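# Oiling a stave-built beech worktop before tenants move in

**Posted by Kerstin Skjelbred** in Kitchens and Joinery

I am responsible for the upkeep of a shared house in Huvusbridge. The kitchen is to be refitted in June, and the landlord has chosen solid worktops made of narrow glued strips. I should be grateful for advice on two points: whether hard wax oil or plain oil is preferable where several households share one kitchen, and how many coats should be applied before the room is let. The quotation from Flusau for supply and fitting is 2,339, or 2,230 if we undertake the oiling ourselves.

The look we have in mind is close to that of the tops below.
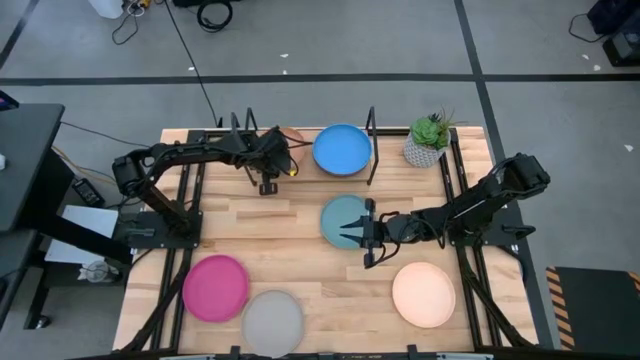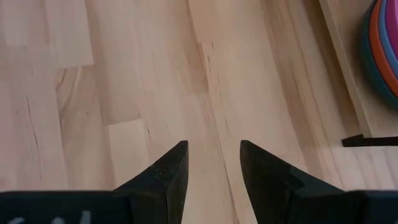
*Light wood tops made up of narrow strips.*

The fitter has also asked whether the underside is to be treated. I had assumed that this was unnecessary, as it will not be seen.

---

**Juniper Escobedo**

The underside must be treated. A board sealed on one face only will take up moisture unevenly and is liable to bow, particularly above a dishwasher or washing machine. Two coats beneath are sufficient. The cut-out for the sink and the ends of the board should receive at least four, as end grain absorbs a great deal more than the face.

As to the choice of product, I would recommend plain oil for a shared kitchen. Hard wax oil resists spills better at first, but once it has worn through in front of the sink, a local repair tends to show. Plain oil may be renewed by any tenant with a cloth and half an hour to spare. The usual procedure is as follows:

1. Sand lightly along the grain and remove all dust.
2. Apply a thin coat and leave it for 20 minutes.
3. Wipe off everything that has not soaked in.
4. Allow the board to dry overnight before the next coat.

Three or four coats on the upper face would be reasonable before letting, with a further coat each month for the first half year. Please note that oily cloths can catch fire by themselves. They should be soaked in water and laid flat outdoors to dry before disposal.

---

**Werneo**

We had hard wax in ours and it was satisfactory. The difference in your quotation is 109, and I would pay it - oiling is tedious work.

---

**Kerstin Skjelbred**

I am obliged to you both. We shall use plain oil and carry out the work ourselves. I have asked Flusau to deliver the boards early so that the undersides can be done before fitting.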